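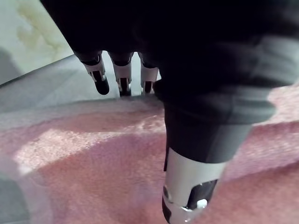 September 2, 2018

Dry-out test on the bathroom finished this morning. I have been putting this off since the new fan went in, partly because the result depends on the weather and partly because I wanted both hygrometers to have sat side by side long enough to trust the offset between them. They have now. The Kudus reads two points higher than the old dial unit across the range I care about, and it does so consistently, so I have stopped adjusting either one and just subtract.

Method, for when I forget it. Door shut, window shut, fan off. One shower at the usual temperature and the usual length, by me, no singing. Shower off, curtain pulled closed so that it hangs flat, floor squeegeed. Start the clock. Fan on, door still shut. Read the Kudus from the hallway display so the door stays closed. Stop the clock when the bathroom number matches the hallway number and has stayed there for five minutes.

Result with the fan on the low setting: 117 minutes. I had guessed less. The old fan never matched the hallway at all, in any run I bothered to write down, so I have nothing to compare it with except the mildew on the ceiling, which was a reading of a kind.

The curve is not a straight line and I should have expected that. It drops fast at first, while the fan is pulling out air that is already loaded. Then it flattens, and most of the total time goes to the flat part. That portion is water leaving surfaces: grout, the curtain, the underside of the sill, anything cloth. The fan cannot do much about that except keep the air moving past it.
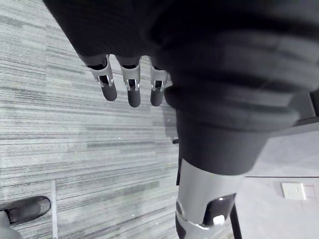
Fingertips over the floor.

The door gap is the next thing. A fan can only move out what can come in, and with the door shut the only supply is the gap underneath it. I held a strip of toilet paper at the threshold with the fan running and it pulled inward, but without any conviction. Loubna Benjelloun told me in August that her contractor in Mundora trimmed every interior door in the house before he would sign off on the ventilation, and that she had argued with him about it and lost. I was on her side at the time. I am moving over to his.

Before cutting anything I repeated the test with the door propped open by the width of a paperback. I only let it run through the steep part, as the hallway reading itself starts to climb once the door is open and the endpoint stops meaning anything. The steep part was clearly shorter. That is enough to justify the saw. The door is hollow core, so there is a limit on what can come off before I am into the void and have to glue the block back in. I measured the solid strip at the bottom by tapping, which is a poor method. I will drill a pilot hole from below once the door is off its hinges and find out properly.

Also checked the duct. It runs up from the fan, turns once, and goes out through the side wall under the eave. Whoever did the original install left a sag in the flexible section long enough to hold water, and it did hold water, a cupful, brown. I replaced that length with rigid pipe two weeks ago and pitched it toward the outside. Today the joints are dry to the touch and the foil tape has stayed down. The flap on the outside hood opens fully on high and about halfway on low. It rattles in wind. I can live with the rattle.

Fan noise: the Maksymiv is quieter than the sheet that came with it led me to expect on low, and louder on high. On high there is a hum that comes and goes, slow enough to count. I suspect the housing is touching a joist on one side. Foam tape should settle it. Not urgent.

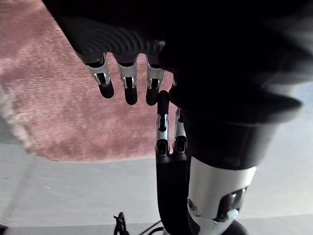
Things still open

The timer switch. The one I bought offers a choice of settings, none of which is long enough to cover the whole dry-out. The longest would get through the steep part and some way into the flat part, then quit. A humidity-sensing switch would be the correct answer, except that every account I have read of them has the fan coming on by itself on muggy nights and staying on until fall. I could set the threshold high enough to avoid that, and then it would cut out early after a shower. Both faults come from the same place, namely that the switch measures one room and knows nothing about the next. What I want is a switch that compares two readings. Faustino Cuautle thinks he could build one out of two sensors and a relay. I believe him, and I also remember the garage door.

The paint. Ceiling was washed, left to dry, primed and given two coats. No spotting so far. I have penciled a small cross in the corner above the shower where it was worst, and I will look there and nowhere else, so that I am comparing the same patch each time.

The grout. Two hairline cracks along the tub edge, both caulked. Water that gets behind tile does not show up in any test I can run from the hallway.

Cost so far is under what I had set aside, mainly since I already owned the pipe. I have not put a price on the weekends.

Copied below is the note I typed up for the Drendutholm house page, where people on the street post this sort of thing. Pasting it here so that I have it with the rest.

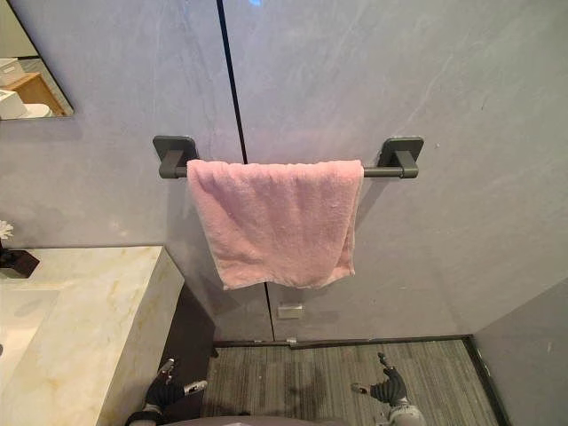

4 min read

Drying cloth in a bathroom with a fan

Air leaving a bathroom has to be replaced, and the replacement air does the drying. If it comes from a heated or cooled hallway it is usually drier than what it displaces. If it comes from an open window on a humid day it may be no drier at all, and the fan will run for hours to no purpose. On such days keep the window shut and give the fan its air through the door.

Cloth holds more water than any other surface in the room. A towel folded double over a bar dries from its outer faces, and the inner faces wait their turn. Opened out to a single layer it dries faster, but few bars are wide enough. A compromise is to hang it with one side longer than the other, so that less of it is doubled.

Bars placed between the door and the fan do better than bars in a corner. If you are mounting a new one, hold a strip of tissue at the spot with the fan running before you drill. Movement there is a good sign.

Wash the fan grille when you can see dust on it.

End of note. I left out the duct, which is where most of the trouble was, because half the street has the same builder's duct and I would be asked to come and look at theirs.

Tomorrow: door off, pilot hole, measure, cut. Then one more full run on low, same shower, same curtain, and the new number goes next to the old one. The dial hygrometer needs a fresh pin. Buy foam tape.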